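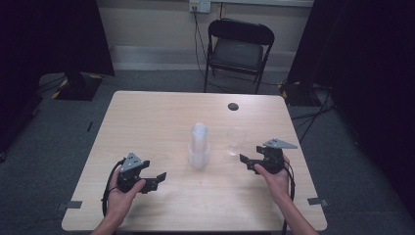

Looking after a kitchen table

Home > Kitchen > Furniture care

Most tables in this country get wiped forty times for every time they get properly cleaned. A wipe moves the grease along. Do the job below once a season and the daily wipe will go a lot further.

Know what you've got

Before you put anything on a table, work out the surface. Look underneath at the edge. If the grain on top carries on over the edge and shows up as end grain at the side, it's solid timber. If there's a thin line where a top sheet meets a core, it's veneer or laminate. Laminate feels cool and even under your palm, and a drop of water will sit on it all day. Oiled timber darkens a little under the drop.

Laminate tops

Warm water and a small squirt of dishwashing liquid, a soft cloth, then a second cloth with plain water. Dry it off. Streaks on laminate are nearly always leftover detergent, so if yours is streaky use less, or rinse again.

Don't use scouring powder, steel wool or the green side of the sponge. The shine goes first, then the pattern, and there's no putting either back.

Marks that won't shift:

Biro – methylated spirits on a cotton bud, dabbed, then wiped with water.
Tea and coffee rings – bicarb and water mixed to the thickness of toothpaste, left on for six minutes, wiped off without scrubbing.
Candle wax – let it go hard, lift it with an old plastic card.
Texta – metho again. Red is the worst of them and may leave a shadow.
Sticker glue – eucalyptus oil, then detergent to get rid of the oil.

Keep water away from the joins. Once the core swells along an edge you'll have a ridge there for good. If the edging strip is lifting but the board is still dry, put a sheet of baking paper over it and run a warm iron along slowly, then press down with a block of wood until it cools. This works on iron-on strip only. Anything else needs contact adhesive and a couple of clamps overnight.

Oiled and waxed timber

No soaking. Wring the cloth out until it won't drip. A table that looks dry and grey around the places where people sit wants oil.

Sand lightly along the grain with 240 grit, vacuum, wipe with a barely damp cloth and wait an hour. Put on a thin coat, leave it 21 minutes (Radek Matoušek at the Jillari hardware taught me this and was very firm on the 21), then wipe off everything that will come off. Second coat the next day. Give it 2 full days before you put a hot plate anywhere near it.

Oily rags can catch fire by themselves if they're left scrunched up. Lay them flat outside to dry, or drown them in a bucket of water before they go in the bin.

White heat marks in a waxed finish will often come out with a dab of plain mayonnaise left on overnight. Petro Zhuravel wrote in to say that petroleum jelly works as well and smells better. I've tried both and he's right about the smell.

Wobbles

Check the floor first. Turn the table a quarter of the way round, and if the wobble moves to a different leg, it's the floor. Felt pads will fix that. If the same leg is always short, tighten the bolts where the legs meet the frame, and do them a bit at a time, going corner to corner. A bolt that just spins has stripped its thread. Pull it out, pack the hole with matchsticks and PVA, let it dry overnight and start again.

Sun

Pale tops go yellow near a north-facing window. Shift the fruit bowl and the placemats every week or so, or you'll end up with their outlines.

Updated 14 July 2019. Cane chairs and vinyl seats are on the next page.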